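Single-Use Toiletries in Student Guest Housing
Project Report, Givberg College, Hospitality Management

3. Background

Ristik House rents rooms to visiting students by the week. Until May, every room received a full set of single-use toiletries at each cleaning, whether or not the previous set had been opened. The project compared this practice with a request-only system over 4 weeks. 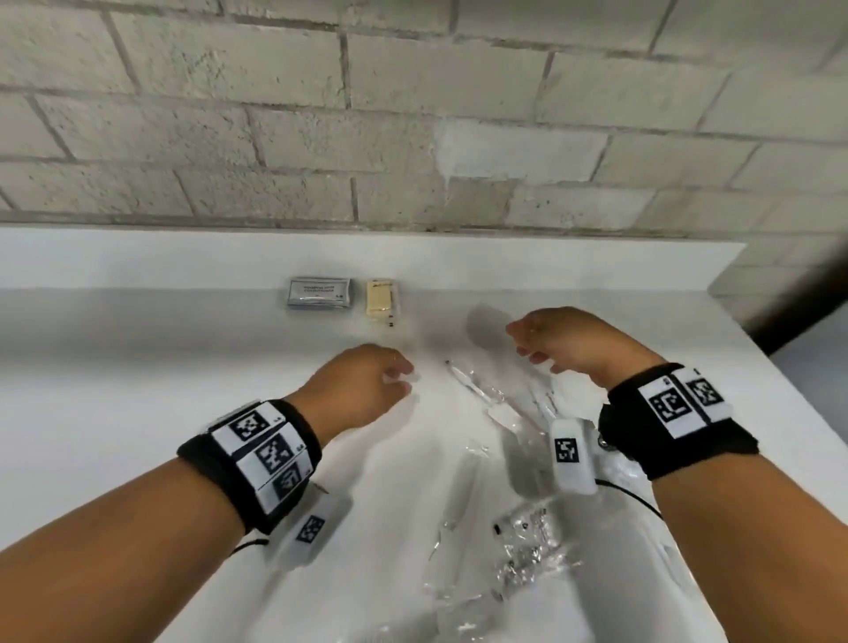

Staff kept a written log of items issued per room. Guests were told of the change at check-in and could ask for more supplies at the front desk until 10 p.m. The log was checked every Monday against the supply room inventory.

4. Results

Under the old system, over 200 items were issued in a comparable period. Under the request-only system the figure was 100. Two guests complained, both on the first evening – the notice had not yet been placed in their rooms.
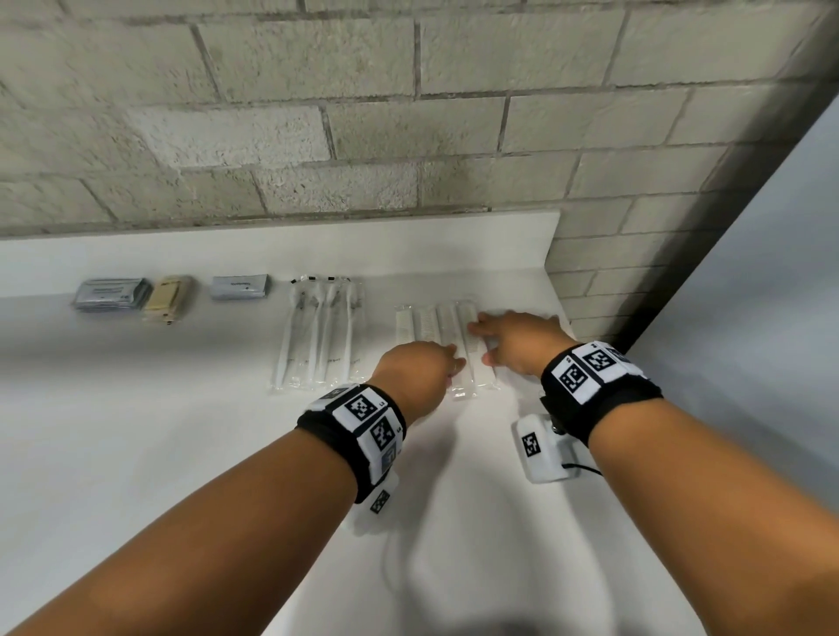 Figure 2. Packaged amenities along the back of a countertop.

5. Limitations

The trial covered one building and a short stay season. Items brought by guests were not recorded. Prices from the supplier, Ullix, changed during the trial, and the cost comparison in Appendix B therefore uses the earlier price list. A longer trial at the Ní Mhurchú building has been proposed to the housing office.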